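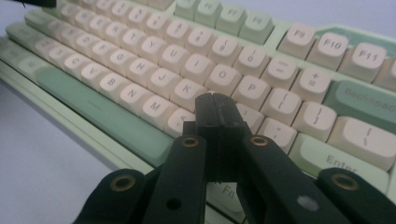

Compact mechanical keyboard in pale green, cream and muted sage.

Noda Desk Mat, Large
Sold by Udorgate
Item no. 2504

We'll start with what we don't believe about desk mats, seeing as we sell one.

We don't believe a desk mat makes you type faster. We don't believe it fixes your posture or your wrists. The maker's leaflet says the Noda "supports natural focus," and we asked twice what that meant and got two different answers, so it isn't in the specs below. What a mat does is stop a keyboard from sliding, take some of the rattle out of it, and keep your mug from marking the desk. If your keyboard doesn't slide and you don't own a desk you care about, you can close this page.

Still reading? Fine. The Noda is the one mat we kept after trying out a shelf of them, and these are the parts we could check.

Size
Length 1222 mm, width 600 mm. That's big. Measure your desk before you order, and measure the part you can use, not the part under the monitor stand. Most of our returns on this item are from people who guessed. It can be trimmed with a sharp utility knife and a metal ruler, but a trimmed mat can't come back.

Surface
Tight woven polyester top with a stitched edge. The stitching sits a little lower than the top, so you don't feel it under your forearm. The product sheet calls the surface stain proof. It isn't. Black coffee wiped up right away leaves nothing. Black coffee left overnight leaves a ring, and Lourenço Frade in our returns room has the mat to prove it. We list it as wipeable.

Base
Natural rubber, 4 mm thick. It grips finished wood, laminate and glass. On unfinished wood it will pick up dust and lose its hold until you rinse it. New mats smell of rubber. The leaflet gives this one day. Ours took closer to a week by an open window.

Sound
Every mat maker claims a quieter keyboard, and most of them measure it in a way that suits them. We don't have a sound lab and won't give you a number. With a light board on a hollow desk, the difference was easy to hear from the next room. With a heavy board on a solid desk, two of the three of us couldn't pick out which was which. If noise is your whole reason for buying, try a folded towel under the keyboard first. It costs nothing and will tell you most of what you need to know.

Wear
The maker says 2000 hours of mouse use before the weave changes. We have no idea how they got there. Our oldest mat gets used every working day and has a slightly shiny patch where the mouse lives. It still tracks fine.

Compared with the Sarkar Felt
We stock this one too. The Sarkar looks better on the day it arrives and worse after that. Felt pills, and it holds crumbs. Buy it if you want it mostly for looks and use a trackball.

Compared with the Trurnex Pro
Same size class, thicker base, higher price. Grethe Lauritsen, who does our buying, couldn't find what the "Pro" was for. The thicker base does mean your wrists sit a touch lower against a tall keyboard. Some people like that.

Care
Cool water, a drop of dish soap, soft brush. Lay it flat to dry. Do not machine wash, whatever the reviews say. Do not iron the back.

What's in the box
One mat, rolled, with a paper sleeve. No keyboard, mouse or wrist rest. The mat ships rolled with the top facing out, and the corners lie flat by the next day if you weigh them down with books.

Customer notes
"Does what it says, and the page says very little. Corners took two days, not one." Mirko Bassi
"Too long for my desk. My own fault. Exchange was quick." Halldóra Kragh
"I wanted it to be silent and it isn't. Keeping it anyway." Oluf Vigfúsdóttir

Returns
Thirty days, untrimmed, any reason. You pay postage unless we sent the wrong thing. Please roll it with the top facing out. Folded mats crease for good and we can't resell them.

Colors
Slate and sand in stock. Moss is due back in June, according to the maker.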